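Part-time tidying helper wanted for our shared house in Skustdale

Hi there! I'm Soledad Retamal and I'm looking for a person (or two friends who want to split it) to help keep our ground floor in order. We're a big, busy house on Ulard Street with a kitchen everybody uses and a floor that collects things. Wrappers, mostly. Also socks, bottle caps, the odd onion, and on one memorable morning a full set of measuring spoons lined up by the back door.

I want to be clear that this isn't a deep cleaning job. We have someone who comes in for the bathrooms and the windows, and she is wonderful and I'm not letting her go. What I need is pick-up-and-put-away help: getting stuff off the floor, deciding if it's trash or if it belongs somewhere, and then getting it to that somewhere. It sounds small until you've lived with a house full of people who cook at different hours!

Most of our system runs on baskets. Little ones you can carry with one hand, set down next to you on the tile and fill as you go. Vegetables that have rolled off get looked over and rinsed, packaging goes in the bin under the sink, and anything that looks like it might belong to somebody goes on the shelf by the stairs. You'll learn who owns what pretty fast. 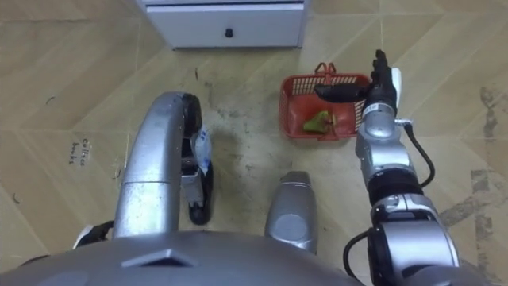

Hoi-yan Lui wants me to add that the baskets get emptied at the end of every shift, all the way, and that produce and trash should never ride in the same one. She's right, and she has found enough old lettuce to have earned the opinion. So please, one basket for food, another for everything else, and rinse them both before you hang them up.

The hours are two afternoons a week, three hours each, and I'm easy about which afternoons as long as they stay the same from week to week. Pay is 600 a month, paid on the last working day. You'd get your lunch here too if you come a bit early - Gadisa Tufa usually has a pot of something going and always makes too much.

What would suit you to the job: you don't mind bending and kneeling (there's a foam pad, use it), you can tell a receipt that matters from one that doesn't, and you'll ask before you throw out anything with handwriting on it. Experience is nice but I really don't need a resume. If you've kept your own kitchen going with kids or roommates in it, you've done this work already. You should be okay with people walking through while you're busy, and with a radio that is on more than it's off.

What I can't offer: parking. The street is tight and the lot behind the bakery tows. The Posent bus stops at the corner, and there's a rack for bikes inside the gate.

We'd do one paid trial afternoon first, so you can see the place and we can see if we get along. Iara Sosa will show you where the cabinets are and which drawer sticks. After that we both take a night to think it over.

To apply, drop a note in the mailbox at 2278 Ulard Street or call the house and ask for extension 232. Tell me your name, which afternoons you could do, and how you'd like to be reached. A few lines is plenty! Please get in touch by July 7, 2023. If I'm out, leave your message with whoever picks up and ask them to write it on the pad by the phone.

Soledad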